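Jalholm Household Well Survey, Version 2

Published by the Ostard Water Records Office
Last updated 17 Jun 2018

Summary

This data set contains test results from private household wells in the Jalholm district. Sampling kits were mailed to 1,000 addresses listed in the district well register, and 949 were returned in a condition that allowed testing. Each returned kit is represented by one row in the main table. A second table holds repeat results for 300 of the same wells, which were sampled again in February.

The survey was designed to give residents a plain record of the water they use at home and to give the district a baseline for later work. It does not cover wells used only for livestock, irrigation, or industry.

Contents

wells.csv: one row per well, first round of sampling
repeats.csv: one row per well, February round
codes.csv: meanings of all short codes used in the two tables
CHANGES.txt: corrections made between releases
LICENSE.txt: terms of use

All tables are comma-separated text in UTF-8. The first row holds the column names. Decimal points are used throughout, and dates are written year first.

Main columns

well_id: a code assigned for this survey. It cannot be matched to the register number.
area: one of the sampling areas defined in codes.csv. The Gomer valley is divided into an upper and a lower area.
depth_class: shallow, medium, deep, or unknown, as reported by the household.
well_type: dug, driven, or drilled, as reported by the household.
hardness: total hardness in milligrams per liter, as calcium carbonate.
nitrate: nitrate in milligrams per liter, as nitrogen.
iron: total iron in milligrams per liter.
ph: measured at the laboratory on arrival.
treatment: any softener, filter, or other device the household reported using.
sample_point: kitchen tap, outdoor tap, pressure tank, or other.
flag: a quality code. Blank means that no issue was recorded.

How the samples were collected

Households collected their own samples. Each kit held bottles, a printed instruction sheet, a short form, and a prepaid return box. Residents were asked to run the tap until the water felt steady in temperature, fill the bottles to the line, and return the box the same day. Where a softener was installed, they were asked to draw from a point ahead of it. Rows where this was not possible carry the flag S.

Bottles were tested at the Enriquez laboratory under a single set of methods for both rounds. Bottles that arrived leaking, unlabeled, or past the holding time were not tested, and no row was created for them.
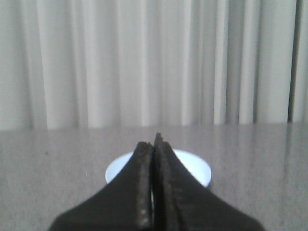 Missing and low values

An empty cell means that the value was not measured or that the household did not answer. A result below the reporting limit is entered as the limit itself, with the letter L in the matching column whose name ends in _q. Users who calculate averages should decide how to treat these rows and should state their choice. Zero is never used to stand for a missing value.

Known limitations

Participation was voluntary, and the results should not be read as a random sample of all wells in the district. Newer homes are more common in the returned kits than in the register. Depth and well type come from the household form and were not checked on site. The lower Gomer area had few replies from dug wells, and comparisons between well types there are weak.

Acidity can shift while a bottle is in transit. The ph column is suitable for broad grouping only.

The survey did not test for bacteria, lead, or pesticides. A row with no flag does not mean that the water is safe to drink. Residents with concerns should arrange a full test through their local health department.

Privacy

Names, street addresses, and coordinates were removed before release. Areas containing very few wells were merged with a neighboring area. Users may not attempt to identify a household by combining these tables with other records.

Changes in version 2

The repeats table was added.
Iron values in the upper Gomer area were corrected for a unit error.
The treatment column now uses fixed codes in place of free text.
Two duplicate rows were removed from wells.csv.

Use and citation

The tables may be copied, shared, and adapted for any lawful purpose, provided that the source is credited and any changes are noted. The suggested citation is:

Ostard Water Records Office. Jalholm Household Well Survey, Version 2.

Corrections

Reports of errors should give the table name, the well_id, and the column concerned. Accepted corrections are listed in CHANGES.txt at the next release.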